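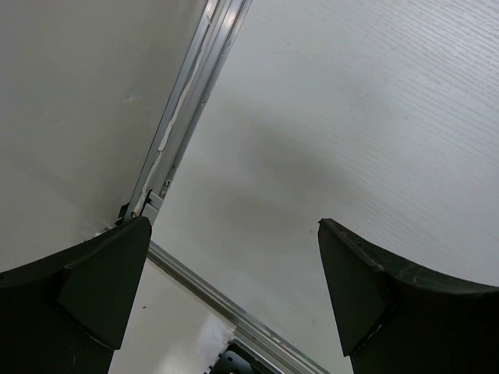
Week three of moving the Pendia planner from one arm to two. Each arm plans beautifully alone. Together they're a couple parallel parking.

Replanning took 184 ms this morning. Asif Rana cached the collision checks and now it's 12. I had blamed the network, loudly, in August.
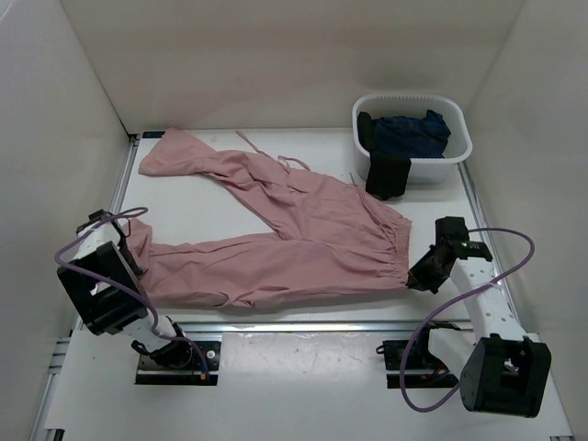 Pink pants, two grippers, one cost function with opinions about waistbands

Grasp scoring still loves a cuff - any cuff. Branch goes to Citlali Pacheco for review at 18:00.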